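**Unit 4: Stone and Stone-Look Surfaces**

Read the Skornach chapter before Sunday.

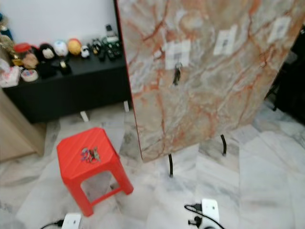 Marble starts as limestone. Heat and pressure make the grains of calcite grow and lock together. Iron in the rock gives rust and orange veins; clay gives gray ones.

- Calcite is soft. A steel knife scratches it.
- Weak acid makes it fizz. Lemon juice dulls a polish.
- Printed copies often repeat their pattern.

Homework: compare the Stolbridge and Bistthorpe samples, 2 paragraphs on each.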